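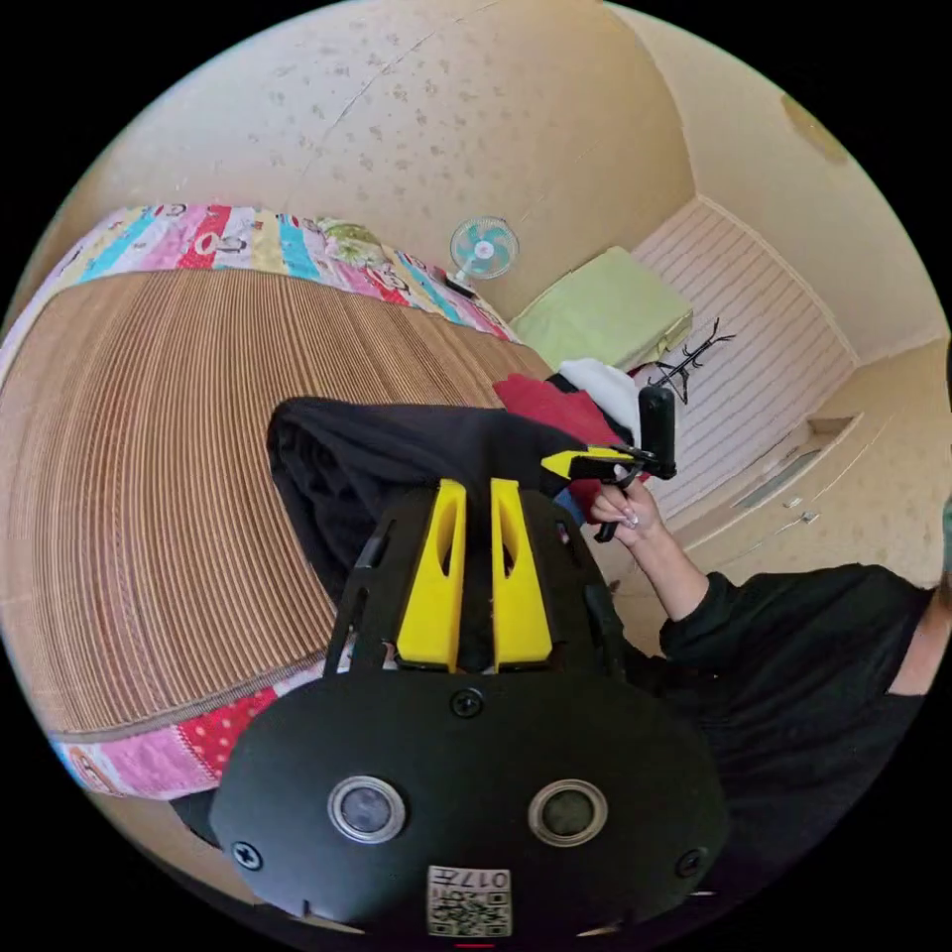

Gripper 017 on the black garment. Second unit in hand, right.

Odmont Robotics Club: hand gripper check, Friday
Inspector: Princess Rivera

1. Screws on back plate. OK. Nobody has borrowed one this month.
2. Fingers, both yellow, no cracks. OK.
3. Label. OK, if you enjoy reading upside down.
4. Trigger, 60 squeezes. Stuck at 26, then behaved. Oil it.
5. Fan cord clear of walkway. Taped, again.
6. Black fabric, second spot. Fingers in position. Pass, grudgingly. 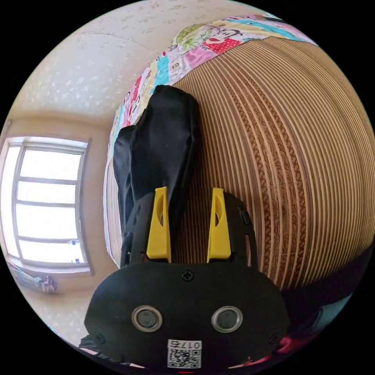
Sign-off
5 passes, 1 sulk. Recheck the trigger before the Gelley meet.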